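Speckled grey worktops, do they show everything?

merow_kitchens_fan
Posted Aug 3, 2020
Right, we're finally replacing the old beech worktop (18 years old and black round the sink!) and I've fallen for a grey speckly one. Himself wants plain white. Quote from Derham is £900 fitted. Does anyone live with the grey? Does it hide crumbs or am I kidding myself?

Padilla34
We've got one and I love it. Crumbs vanish, toast, pepper, the lot. I wipe it once after tea and that's me done.

tilly_b
Crumbs vanish, yes, and then you put your sleeve in them, Padilla! I had speckled in the last house and never knew if it was clean. I had to run my hand over it every time. Went plain for this one and I'm much happier.

Padilla34
Fair enough, but plain white with three kids and a curry habit? No thanks.

rument_rd
Depends on the finish more than the colour. Ours is fairly shiny, and where the light from behind lands on it you get a big pale patch and hardly see the flecks at all. Nearer the front it's darker and much more speckly. The odd white speck does catch your eye too.

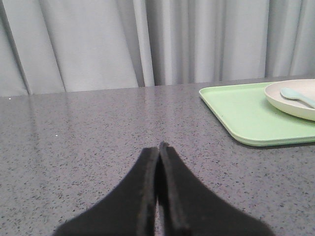 merow_kitchens_fan
Ooh thank you, that's really useful. It's more silvery than I'd pictured. Would you go matt if you did it again?

rument_rd
Probably not, I like the shine. My wife would, though.

tilly_b
Get a sample and leave it by the window for a week. And drop some sugar on it before you pay anyone £900.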